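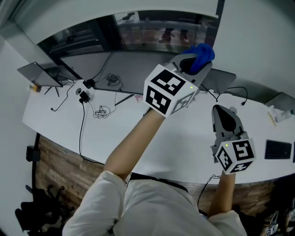

Figure 3. Work at the long desk, with one gripper holding a blue cloth.

4.2 False alarms in small business premises

The second part of the study examined how often door and motion sensors reported an intrusion when none had taken place. Records were collected from 80 shops and offices fitted with the Fareck control panel, all of them in the Rorneda district. Each site kept its existing sensors, and staff were asked not to change their opening or closing routine during the trial.

The panels logged 333 alarms. Every entry was reviewed by two of the authors (Luo and Pan), who worked separately and then compared their findings. In 18 cases they disagreed, and a third reviewer (Deng) made the final decision.

Most false alarms fell within the first minutes after closing, when an employee returned to the building and did not enter the code in time. Motion sensors facing a heating vent formed the next largest group. Door contacts were seldom at fault, although older wooden doors gave repeated signals during the storms in August.

Eight sites were later given a longer entry delay. Managers at these sites reported fewer calls from the monitoring center, but the group is too small to support a firm conclusion. Yan and Lu have suggested elsewhere that entry delay should be set for each door separately, and the present records are consistent with that view. The Wiravix panel, which allows such a setting, was not part of this trial.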